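Search this site Enter keywords
Rorham House — Front Room Walk-Through, 4/14/20

1. Table legs and joints. OK. No wobble at all, which pleased me after all the fuss we had with it in August.
2. Tabletop. OK. No splinters that I could find, and I ran my hand over the whole thing twice.
3. Painting, hanging hardware. Needs a look. The hook is fine, but I would feel a good deal better with a second one on a piece this bright and this well loved.
4. Small items on the table. Move the S25 Ultra box and the pen to the drawer before visitors come in, please.

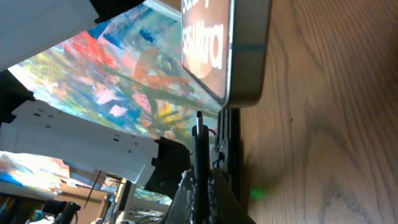

5. Walkway to the door. OK — though the rug does like to creep, so give it a tug back as you pass.
6. Lamp cord. Retape by the baseboard.

41 shares 267 comments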